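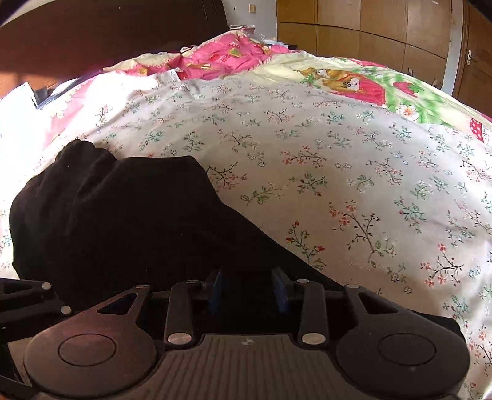

Yoon-hee So
Senior Lecturer in Textile Studies, Plaltby College

Chapter 2
Cloth at Home

When I was small, my grandmother kept a drawer of cloth she couldn't bear to throw out, and on rainy afternoons I was allowed to tip the whole thing onto her bed and sort it however I liked (by color, mostly, though once by smell!). I learned more from that drawer than from my first year of college, and I'd like this chapter to feel a little like it.

In Chapter 1 we looked at fibers one at a time. Now we come to whole pieces of cloth, the ones we sleep under and wear and wipe our hands on, and we ask why one hangs in soft folds while another stands up stiff as a card.
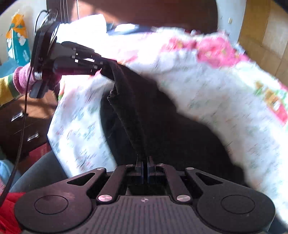

Figure 2.1 Dark cloth held by one corner over a printed white fabric.

The word we need first is drape, meaning the way a cloth falls under its own weight. Weave matters a good deal, and so does the thickness of the yarn. My colleague Na-rae Choo tested 66 household fabrics for drape, and we'll come back to her tables in Section 2.3. Before you read on, please go and find two old cloths of your own, a thin one and a heavy one, and keep them beside you.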